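`pinia-tableware` is a table of glaze and decoration records for household plates and bowls. One row per piece, UTF-8, comma separated.
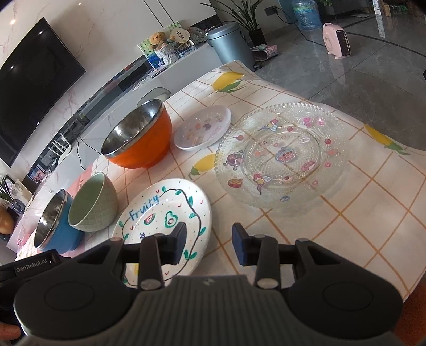
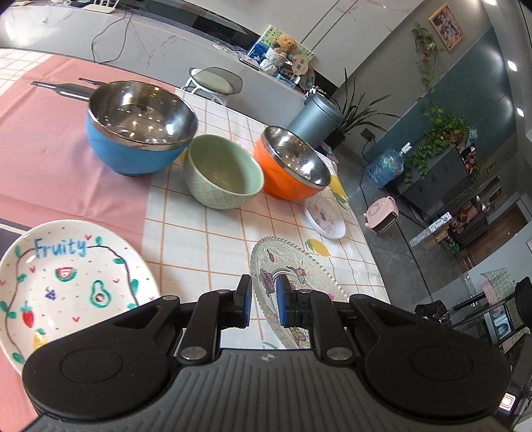 *Photos: Oltia, same license as the data*

## Contents

- `pieces.csv` - 800 rows, 10 columns
- `motifs.csv` - 53 controlled terms (fruit, animal, border and so on)

## Notes

- `rim_mm` is the outer diameter. Blank means not measured - do not read it as zero.
- Painted lettering goes in `inscription`, original case kept.
- Rows from the Yousafzai list have no `maker` value.
- 4 duplicate IDs were dropped in August.

Load with the Zundum reader or any CSV parser.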